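From: Gonçalo Bragança
To: cell-faults list
Date: 6/26/23
Subject: Re: right arm stops during wrap

Kazue Sakamoto wrote:

> Right arm faulted again at cycle 1,765. Vendor says cable strain, and Movonier wants to swap the conduit. I'd like to close this today.

I don't buy cable strain. The log has 13 stops in June and the left arm has none of them, yet both arms have the same conduit with the same loop. The approach looks like this, one gripper on each side of the paper:

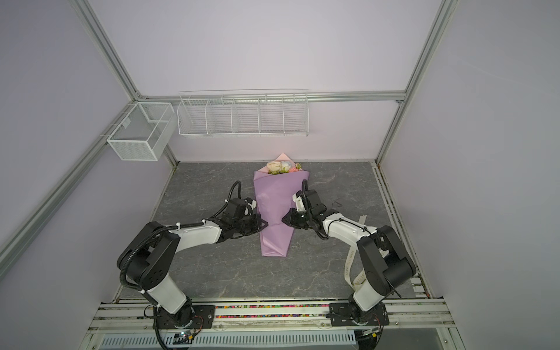 ## What I'd check first

- The ribbon. It trails on the floor near the right lower link. I can't prove it snags, but I'd tie it back before we buy parts.
- The force limit. Correia raised it to 40 after the last update and I never saw a test report.
- The wrist view. With the fingers open, petals or paper can sit this close to the lens: 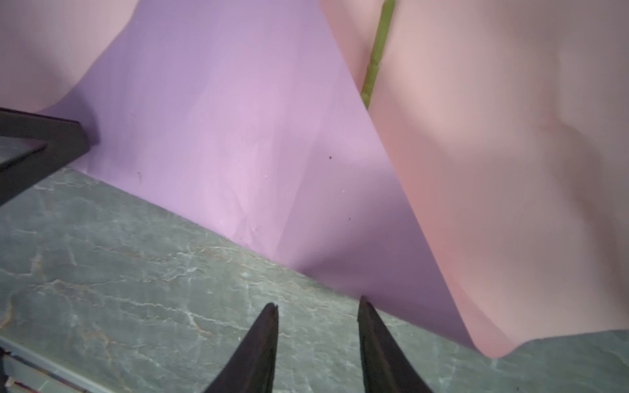 Movonier's fault code lumps vision timeouts in with overcurrent, so "strain" may just be the first line in their manual. Please don't close the ticket – run 12 cycles at the old limit with the left arm parked, and send me the raw current log.

Gonçalo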